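Bench notebook, Berunero evaluation
Sep 28, 2023

OK, so the Berunero two-arm kit has been out of its crates long enough for me to have opinions, and I want them down before the trial period runs out in November. Husley are asking 2,193 a month for the lease with support included. Ranjbar's quote is lower, but you bring your own grippers and do your own cabling, and I remember how that went on the Undier job (badly!).

Setup was painless. Arms on, grippers on, wrist cameras showing up in the software on the second try. The manual is 60 pages and I needed maybe four of them. The one thing I'd really complain about is the cable on each gripper. It leaves the housing in a big loop and runs back down the arm, and I keep eyeing it whenever there's a door or a handle nearby. I want clips. Husley say clips are "coming", so I'm going to ask again.

Kitchen work is what we're leasing it for, so that's where I'm spending my time: small fridge up on the slatted wood stand, water bottle in the door shelf, tile floor, sliding glass door close by. The tiles are shiny and throw back a lot of light, and the glass worries me more than the fridge does. A wrist view full of reflections is a miserable thing to steer by, so anyone driving near the door should keep the head view up as well.

Bottle and fridge task, plus the area by the glass door:
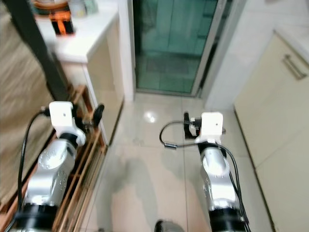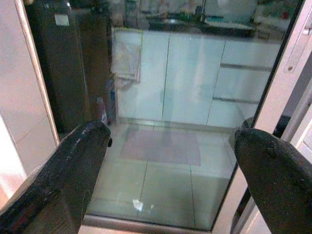
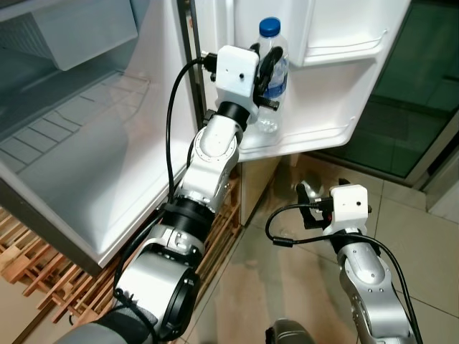
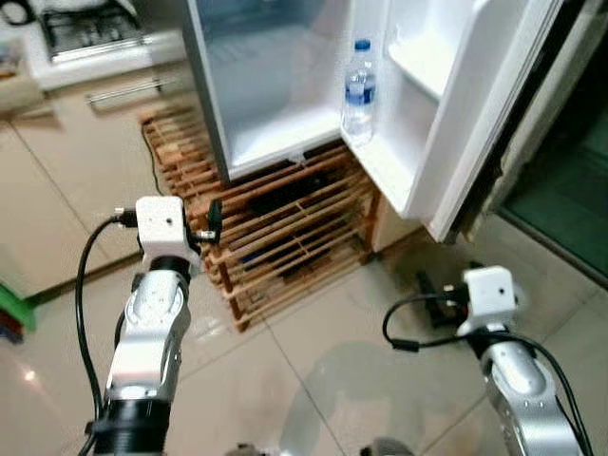 To do before the next block

- Ask Husley about cable clips, and whether the lease covers a spare set of fingers.
- Write 3 start positions for the arms on the whiteboard so we're all beginning from the same place.
- Try a fuller bottle, and then something squishier (yogurt cup?).
- Get the Ranjbar quote redone with grippers included, otherwise we're comparing two different things.
- Move the wrist camera exposure setting out of that awful submenu, if the software even lets us.

Leaning toward keeping it, for what that's worth. I'd like 2 more blocks with the fridge before I sign anything.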